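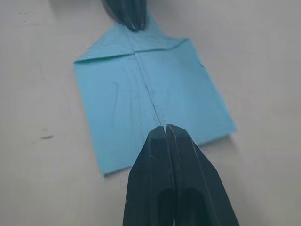

Grendlow Flat Sheets: Folding Set

README, version 2
Last updated 30 May 2019

Overview

Grendlow Flat Sheets is a collection of photographs and short written records about folding flat, flexible sheets on a table. The sheets are paper or light cloth. Each record covers one fold or one attempt at a fold, starting from a sheet that has been laid flat and ending when the sheet is left alone.

The set has 2,473 photographs in 686 records. Records vary in length. A simple half fold may have only a couple of photographs, and a fold that was started over may have a dozen.

We put the set together to study creases: where they land compared with where they were meant to land, how straight they are, and how the loose part of the sheet behaves while the fold is being made. It can also be used for finding corners and edges, for telling a folded layer from a single layer, and for checking written folding instructions against pictures.

What is in the download

photos/ has all the photographs, in one folder per record.
records.csv has one row per record.
creases.csv has one row per marked crease.
corners.csv has one row per marked corner.
instructions.txt has the folding instructions in the wording used during the work.
changes.txt lists what is different from version 1.
license.txt has the terms of use.

The folders are numbered in the order the records were made. Some numbers are missing. Those records were taken out before release and the rest were not renumbered, so that notes written against version 1 still match.

Materials

The sheets were bought as ordinary household and craft supplies. We grouped them by how they behave on the table:

Crisp sheets hold a crease after one press. Most of the papers are in this group.

Soft sheets take a crease but open up again when released. Tissue, thin wrapping paper and the stiffer fabrics are here.

Limp sheets do not hold a crease unless something is resting on it. These are mostly light cottons and linings.

The group is given in the column "hand" in records.csv. It was decided by touch before the first fold and was not changed later. A few sheets are hard to place from a photograph alone, and we suggest going by the column if it matters to your work. Thin fabric with some finish on it can look very much like paper.

Most sheets are a single solid color. The Wotwood subset adds printed sheets with checks and narrow stripes, which make it easier to see how far a layer has shifted. The Dai subset has only limp sheets, all of them cut from the same two bolts.

Sheets were cut by hand with a rotary cutter and a steel ruler. They are close to rectangular but not exact. If your method assumes right angles at the corners, expect small errors, mostly on the limp sheets, which stretch a little along the cut.

Table and light

All work was done on light-colored tables with a smooth top. The tops have marks on them from ordinary use, such as small scuffs and specks. They were wiped down at the start of the day and otherwise left as they were. Automatic corner finders sometimes pick up a dark speck near an edge as a corner, so filter for that.

Light came from the ceiling fixtures and, in the Wotwood subset, from a window as well. Brightness is not even across the table. We did not correct it. Color values should not be compared between records without some adjustment, and two photographs of the same sheet can give noticeably different shades.

Folds

The instructions cover these folds:

Half fold. One edge is brought over to the opposite edge.
Quarter fold. A half fold followed by a second one across it.
Top flap. The upper part of the sheet is folded over and creased, leaving the lower part as a single layer.
Corner fold. One corner is brought in toward the middle.
Letter fold. The sheet is folded in thirds, bottom first.
Gathered lift. Part of a sheet or flap is pinched together and drawn up or away from the rest.

A gathered lift can follow any of the others. When it does, it is kept in the same record, and the record has the value "yes" in the column "gathered." The shape of the flap changes a good deal in these records. A flap that would lie as a rectangle is drawn in toward the pinch and reads as a trapezoid or a triangle. We marked the outline that is there and did not try to work out the outline the flap would have if it were laid out again.

How creases were marked

A crease is marked as a line with a start, an end, and up to 4 points in between. We used the following rules.

Mark the crease where the sheet turns. On thin sheets this usually appears as a narrow darker line, sometimes with a slight ridge beside it. If both are there, the line goes on the dark side and not on top of the ridge.

Mark the whole visible length. If something covers the middle of the crease, mark it as two pieces and give both the same crease number.

Do not mark wrinkles. A wrinkle is any line that fades out inside the sheet at both ends. Lines that reach at least one edge are creases for the purposes of this set.

Do not mark lines inside a gathered part. There are usually too many, and two people marking the same photograph never agreed on them.

Old creases, left over from an earlier fold or from the packaging, are marked with "old" in the last column. On paper these can be as sharp as the new ones.

Every photograph was marked by one person and looked over by another. Where they disagreed about whether a line was a crease, the line was kept and given the value "unsure." You can leave these out without much effect on the totals, except in the Dai subset, where they are common.

How corners were marked

Only the outer corners of the sheet are marked, along with corners made by a fold. A corner that is covered is not marked, even if its place is easy to guess. A rounded or curled corner is marked at the outermost point of the curve.

Corners are listed as near left, near right, far left and far right, going by how the sheet lies in the first photograph of the record. Sheets are often turned at an angle to the table, and in some photographs the near right corner may be well up the side. The name stays the same through the whole record.

Columns in records.csv

record: the folder number.
subset: main, Wotwood or Dai.
hand: crisp, soft or limp.
color: one plain word, such as blue, white, green or tan. Shades were not recorded after version 1.
pattern: solid, check or stripe.
fold: the name of the fold as listed above.
gathered: yes or no.
photos: how many photographs are in the folder.
result: done, partly done or dropped.
note: free text, often empty.

The result was written down at the table when the record was finished. It says whether the person keeping the record thought the fold matched the instruction. It was not checked against the photographs later, and we would not use it as a strict measure.

The marks were made in Panix, our in-house drawing tool, and exported as plain text. Panix itself is not part of the download. The files open in any spreadsheet program.

Known problems

The blue and white sheets make up more of the set than the other colors. We used what we had the most of.

Letter folds are underrepresented on limp sheets. They kept sliding open at the second step, and many of those records were dropped before release.

Pale sheets on a pale table give weak edges, mostly on the side facing the light. Corners in these photographs were marked at high zoom but are still less certain.

Sheet sizes were written down for the Wotwood and Dai subsets only. For the main part there is no size and no scale in the photographs.

In a small number of records the sheet was swapped for another of the same kind partway through, after a tear. The note column says "new sheet" where we know about it.

Some creases were pressed twice. The second press does not always fall on the first, and both lines are marked if both can be seen. They have separate crease numbers.

Changes from version 1

Gathered lifts are now kept in the same record as the fold they follow. In version 1 they had their own folders.
The "unsure" value was added for creases.
Color words were cut down to a short list.
Duplicate photographs were removed from the main part.
Line ends that ran past the edge of the sheet were pulled back to the edge.

Splitting the set

There is no fixed split. If you make your own, split by record and not by photograph, as photographs within a record are very much alike. For the Dai subset, keep in mind that all the sheets come from the same fabric, so results on held-out records there will look better than they would on new cloth.

Use and credit

The set is free to use for teaching and research. Please credit it as Grendlow Flat Sheets, version 2. If you correct any of the marks, we would like to have the corrected files, with the record numbers listed in the message. The next round of fixes is planned for June, and anything that arrives later will go into the one after that.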